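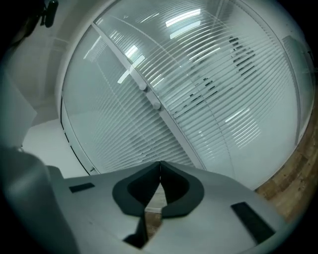
Wadby glazed partition, white upright, pale horizontal blinds

Wadby Glazed Partition with Venetian Blinds
Sold and installed by Flerulia, Visgate

Home > Walls and partitions > Glazed partitions > Wadby

The Wadby is an inside wall of glass with horizontal blinds over the whole glazed part. It is made for meeting rooms, small offices, teaching rooms and any place where people want daylight from the next room but sometimes wish to close the view. With the slats flat you look through. With the slats turned you have a quiet, pale wall. Most of our customers leave them somewhere in the middle and do not touch them for weeks, and this is also fine.

We have sold the Wadby since we opened the workshop in Visgate. The present version has a narrower upright than the old one and a better seal at the floor. If you have the old version and want to add panels to it, please read the part "Adding to an old wall" further down before you order.

What you receive

Glass panels, cut to the height of your room
Uprights and top and bottom rails, painted
Blinds, already assembled, one for each panel
Floor seal and ceiling seal
Fixings for plasterboard, brick or concrete (tell us which)
Fitting instructions, printed, in English
A small tin of paint in the same colour as the frame

Doors are ordered separately. The door for this partition is called Hemmin and it has its own page. It comes with plain glass or with the same blind as the wall.

Sizes

The narrowest panel is 600 mm wide. Wider panels are made to measure, and we will tell you the widest possible size when we know your ceiling height, because the two depend on each other. Please do not plan a very wide and very tall panel before you have talked with us. It can sometimes be made but then it must be carried into the building, and we have seen staircases where this was not possible.

For the height, measure from the finished floor to the finished ceiling in at least three places along the line of the wall. Floors are seldom level. Send us all the measurements and not only the smallest one. If a carpet or a wooden floor is still to be laid, wait for it, or give us the exact thickness of it and of whatever goes beneath.

Frame colours

White is the standard colour and it is kept in stock. It goes well against a white painted wall, where the end of the frame almost disappears. Grey and black are made to order. Other colours are possible for larger orders, so please ask.

The paint is a satin one. It shows finger marks less than a gloss, and it can be wiped with a damp cloth. On the black frame dust is more visible, this we must say.

Blinds

The slats are horizontal and set closely together. They are offered in three tones: pale, mid grey and dark. The pale slats are chosen most often, and under cool ceiling lights they look a little grey and not cream. If you want a warmer feeling in the room, order the sample card first and look at it under your own lamps, in the evening as well as in the day.

Each panel has its own blind, so you can close the part beside a desk and leave open the part beside the door. The blinds can be worked by a knob, by a wand or by a cord. For schools and nurseries we supply only the knob or the wand.

The slats will not make a room completely dark. Light comes past the edges and a little between the slats also. For a room with a projector it is enough in most cases. For a room where somebody must sleep, we recommend a curtain in addition.

Reflections

Glass reflects ceiling lights, and customers are sometimes surprised by this on the first day. When the blinds are closed behind the glass, a bright lamp can show on it as a long streak. It is not a fault in the panel. You can reduce it in these ways:

Place long lamps so that they do not run very near to the partition
Use lamps with a diffuser
Choose the low-reflection glass, which costs more and takes longer to arrive

If the ceiling lights are already there and cannot be moved, send us a simple drawing of where they are. Karim Mansour in our planning office will look at it and tell you if the special glass is worth the money. Often he says that it is not.

Sound

The standard Wadby wall has a sound reduction of 41 dB for the glass panel alone. A complete wall with a door and joints will always give less than this. A good part of the sound in an office goes over the wall, through the ceiling space, and for that our partition can do nothing. If privacy of speech is important for you, ask the builder what is above the ceiling tiles before you spend money on thicker glass.

Fitting

Two people can fit a short wall in a day if the floor is level and the measurements were good. We advise to use our fitters for any wall with a corner. The panels are heavy and the edges of glass do not forgive a knock.

The order of work is as follows.

1. Mark the line on the floor and on the ceiling. Check it again from the other side.
2. Fix the top rail, then the bottom rail.
3. Set the first upright against the existing wall. Use the packing pieces if the wall is not straight.
4. Put in the first panel, then the next upright, and continue.
5. Press the seals in with the fingers, not with a screwdriver.
6. Hang the blinds last, when the dust from drilling has been cleaned away.

Keep the protective film on the glass until the drilling is finished, but do not leave it for months. After a long time in the sun it becomes difficult to remove.

Shelves, screens, coat hooks and similar things should not be screwed to the uprights. Light signs can be fixed on the glass with the clear pads that we sell.

Cleaning

Close the slats and dust them with a dry microfibre cloth, then turn them the other way and repeat. Do this before you clean the glass, otherwise you will do the glass two times. For the glass use warm water with a very small amount of washing-up liquid, and dry it at once. Do not spray cleaner directly on the slats. It runs to the ends and leaves a mark there.

If a slat is bent it can be changed alone. You do not need a new blind. Write to us with the width of the panel and the tone.

Adding to an old wall

The old upright and the present one do not join directly. We make a connecting piece in white only, and it is visible as a thin line from floor to ceiling. For some customers this line is disturbing and they prefer to start the new part at a corner, where the eye does not notice it so much. The pale tone of the blinds has stayed the same, although slats that have been many years near a window can be slightly more yellow than new ones.

Delivery

White frames with standard glass are delivered in 20 working days after you have approved the drawing. Grey and black frames need more time and we will write the date on your order confirmation. In September we are always busy with schools and universities, so for that month please order early.

Our driver brings the panels to the first dry space on the ground floor. Carrying to upper floors can be arranged, but we must know before if there is a lift and what are its inside measurements.

Please check the glass while the driver is still there. Write any damage on his paper and take photographs of it.

Guarantee

Frame and glass: five years. Blinds and their controls: 2 years. Seals are considered as wearing parts. The guarantee is valid when the wall was fitted by us, or by others in accordance with the printed instructions.

Questions we often receive

Can the partition be taken down and used again in another office?
Yes, if the new ceiling has the same height or is a little lower. The rails can be cut. The glass cannot be cut, so for a lower ceiling you need new panels – the blinds can usually be shortened.

Is it suitable for a bathroom?
No.

Can I have panels without blinds in the same wall?
Yes, in any order you like. Mark them on the drawing.

Does it need planning permission?
For an inside wall normally not, but fire rules can apply, especially if the wall is on an escape route. Ask the person responsible for your building. The standard Wadby is not a fire-rated wall.

Prices and samples

The price depends on height, number of panels and type of glass, so we do not publish a list. Send your measurements and you will receive an offer in writing. The sample card with the three slat tones and the frame colours is free of charge.

Thư Lò answers all questions about orders and samples. For drawings and technical matters, ask for Karim Mansour. The showroom in Visgate has a full-height wall with the Hemmin door that you can open and close as much as you want. Please call before you come, because we are sometimes all out on a site.

Page last revised 22nd March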